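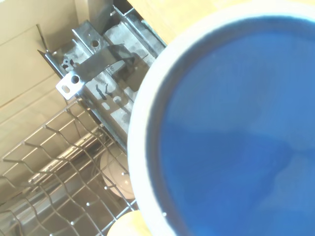
*Blue bowl, white rim.*

Feb 21, 2024

I have given up alcohol until the spring, or until somebody opens something good, and so I've been working through the alcohol-free beers at my local shop. There are a lot more of them than there used to be. Five years ago you got one dusty green bottle next to the tonic water and a look of sympathy at the till.

First up was the Cillberg pale. It pours a decent gold, the head hangs about for longer than I expected, and it smells of grapefruit peel. Then you drink it and it tastes of grapefruit peel that has been left in a glass of water by someone who got called away. I finished it. I wouldn't cross a road for the second one.

The Kļaviņa dark is a much better idea. Roasty, a bit of burnt toast, a bit of cold coffee, and enough bitterness at the end that you remember to sip it. Spyros Tsakiris, who brews in his garage and has opinions on everybody's malt, tried mine and said it was "thin in the middle". So is Spyros these days, but I let it go. He then drank most of the bottle.

Orus do a wheat beer which I wanted to like because the label is lovely. Banana, clove, more banana. Served very cold it's fine with a curry. Let it warm up and you are basically drinking a pudding. Lakshmi Nair disagrees with me strongly on this and has bought a case, so if you fancy one you know whose house to visit.

The surprise was the Irham lager, which I only picked up to make the card minimum. It's dry and crisp and a touch grassy, and it has none of that sweet, worty, wet-cereal thing that spoils so many of these. I had one with salted peanuts in front of the football and forgot what I was drinking until half time -- high praise from me. At 30p less than the Cillberg it's cheaper too.

A word on temperature. The pale ones want to be properly cold and the dark one doesn't, so take the Kļaviņa out of the fridge before you start cooking.

Next I'm trying the stouts. Darmawan Wuisan has promised me one made with oats and sea salt, and I've told him I'll keep an open mind and a glass of water handy.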